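Open day at Odent, Nirnstead: who went?

Simulator view of the mango task, from the basket demo:

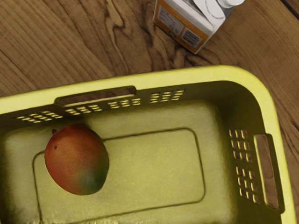
1. pell_k, Apr 25, 2023

I was at the open day and I want to write down my impressions. They showed the sorting task first in simulation and then on the real line. The man at the desk told us they ran 800 simulated trials with the mango before touching a real one. I liked that the carton stands outside the basket, so the program must decide which things to leave alone.

2. gravelbox

800 is very little. At Drimik we did 3,000 for one kind of bottle. And one mango in a big basket is too easy, the walls are far from it on the right side.

3. pell_k

I do not agree that it is easy. The fruit lies toward the left side and partly over the edge of the recessed panel in the floor. A round fruit can roll at such a place. Please look again.

4. ilie_fan

Is this the Ilie software? The shadows look like it. The wood is quite nice too.

5. gravelbox

OK, the ridge is a fair point. Still I would like to see a full basket. How long was the queue?

6. pell_k

I waited roughly 60 minutes, my ticket had the number 118. I did not ask about the software, sorry. In December they want to open again, maybe with more fruit.

Contact | © Nirnstead Automation Board | Back to top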